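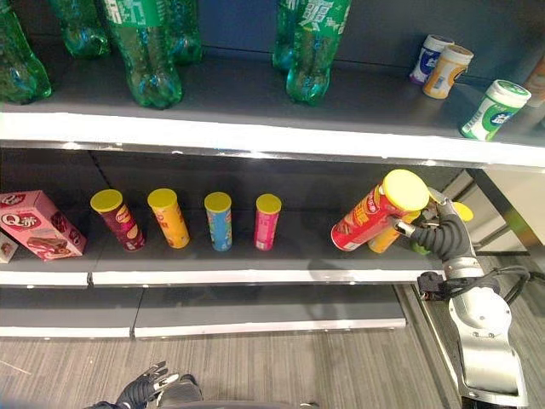

Corina Onu wrote:
Soda on the top shelf is asking for trouble. Full bottles are the heaviest thing you sell. I'd swap them with the chip cans and be done with it.

Li-hua Tam wrote:
I thought about that. The trouble is height. The bottles need the open top, and if I put them on the middle shelf I have to move the upper shelf up two notches. Then the gum is out of reach for half of our customers. The unit is a Hasix with fixed brackets at the back, so moving one shelf means emptying everything. I did it once in September and it took until 4 p.m.

What I'm asking about is the chip cans. I have them one deep with space between them, a different color for each flavor. My partner wants them packed tight, two deep.
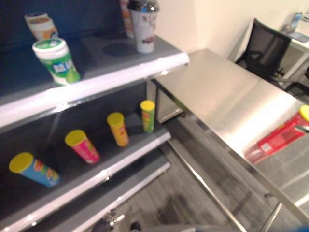
With the gaps you can get your fingers around a can without knocking the next one. Packed tight, people pull one and the neighbor comes with it. But I do lose a lot of shelf that way, and I have to refill more often.

hsinyi_t wrote:
Keep the gaps. We ran ours tight for a whole summer and I was picking cans off the floor all day. The dents don't matter much but the chips inside are crumbs after one drop.

King-fai Wu wrote:
Disagree. Tight rows look full, and a shelf that looks full sells. Put a low divider between flavors and the knocking stops. We use the Stumik ones, 13 in a pack, they clip on the front edge. If you only have one can of each flavor out, people think it's the last one and leave it.

hsinyi_t wrote:
Dividers are fine if the front edge is the right thickness. On ours they slid off.

Li-hua Tam wrote:
I'll measure the edge tonight. Second question, the small stuff. Gum, mints, anything in a little round tub. Mine is standing on the top shelf toward one end and it never stays in a line.

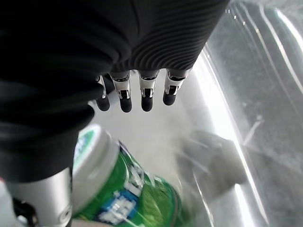 The green one with the white cap.

Tubs like that end up turned every which way by lunch. I face them in the morning and again before closing.

Kuo-hua Wu wrote:
Shallow tray with a lip, label side out. Ours came from Mudaliar, part 477. Don't bother with the acrylic risers – they scratch and you spend your time wiping them.

Corina Onu wrote:
Or move them next to the register. Gum on a shelf beside soda doesn't sell anyway.

Li-hua Tam wrote:
No room at the register, the card reader and the bags take all of it. I'll try the tray first and leave the chips spaced out until I know if the dividers fit.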